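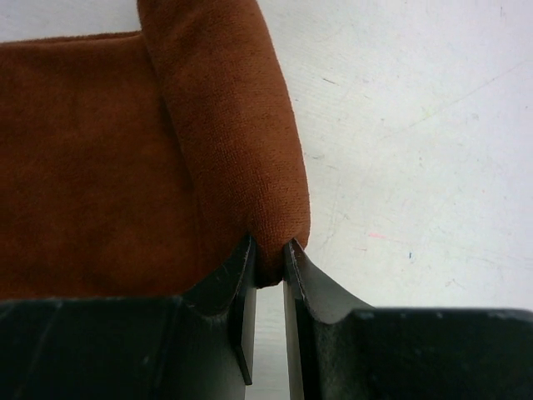
December 2022

Dye notebook, walnut and madder

Back at the walnut hulls after leaving them in the bucket way too long. Halfdan says you can't leave hulls too long and that the batch she did at Disville sat out from April until the first frost (she also says it stank up her whole porch, so take that as you like). Mine had a skin on top and smelled like a pond. I strained it twice through an old pillowcase and got a liquor so dark I couldn't see the spoon in it, which made me very happy!

The plan was two pots going side by side, walnut in the big enamel one and madder in the small stainless one, with the same wool in both. I'm using the Kamdale yarn for everything now because I bought far too much of it. It's a bit scratchy but it takes color well and I've stopped worrying about matching it later.

Scouring

Did this the night before. Hot water, a squirt of dish soap, skeins tied loosely in figure eights with cotton string. I used the acrylic string last time and it stayed bright white, very handy for finding the ties, but it slipped and I spent a whole evening untangling. Cotton from now on. The rinse water came out yellowish the first time and pretty clear the second, so I called it clean.

Mordant

Alum for the madder skeins, at 16 percent of the dry weight of the wool. Halfdan goes lower than that and her reds are fine, so I may be wasting alum. No mordant on the walnut, it doesn't need it. I did throw one alum skein in with the walnut to compare and I can't tell the difference by lamp light. Will look again by the window tomorrow.

Note to whoever shares the scale: it needs new batteries. It gave me 82 grams for a skein, then 39 for the same skein a minute later. I went with the first one after checking against the balance in the back room. Please don't trust it until it's fixed.

Madder pot

Chopped root from Mofokeng, soaked overnight, and I ran the soaking water off and kept it in a jar. I've been told the first water carries more of the yellows and browns, and the jar does look like weak tea, so I'll dye a little sample in it and see.

Then I brought the pot up slowly and got distracted. That's the whole story of this pot really. Mogens called about the key to the drying shed, we got talking about the fence, and when I came back the thermometer was well past where I wanted it. I pulled the pot off the burner and left the lid off. The wool came out a brick color, more brown than red, and it's a nice brick, but I was after the clear orange red I had in the fall. Next time the phone stays in the coat.

I hung three skeins from this pot and put a fourth back in the cooling bath for the night, just to see. Mogens thinks it will only go browner. We have a cake riding on it.
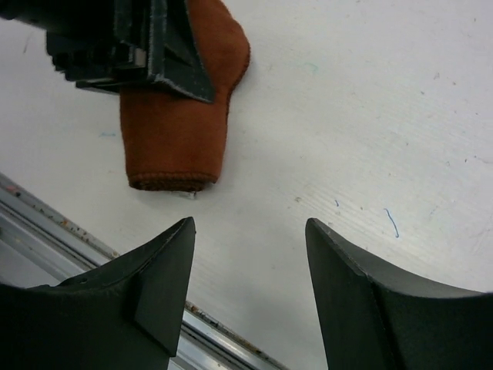
Walnut pot

Much better. Kept it just below a simmer for an hour, lid on, and turned the skeins with the long dowel every so often. They went in cream and by the end of the hour they were the color of strong coffee. They lose some of that in the rinse, they always do, and I think they'll dry to a middle brown with a bit of warmth in it.

My hands are also a middle brown. I had gloves, they were on the shelf, I have no excuse. Last time it took more than a week to wear off and I got looks at the bank.

There's plenty left in the bath. I put a second lot in for a lighter shade and I'm going to save what remains in the Ergate jug with the screw top. LABEL IT. The last jug got poured down the sink by somebody who thought it was old coffee, and I'm fairly sure that somebody was me.

Things to do

Buy batteries.
Try madder again with the small burner, and stand next to it the whole time.
Iron dip on one of the lighter walnut skeins, very short, in the ruined saucepan and no other pot.
Cut snips of everything for the window test and write on the cards in pencil (the pen ran last time).
Ask Halfdan if she still wants half the hulls. The rest are in net bags on the hooks by the door and they're dropping black crumbs on everyone's boots.

Added later: the fourth madder skein is out and it has gone browner. I owe Mogens a cake.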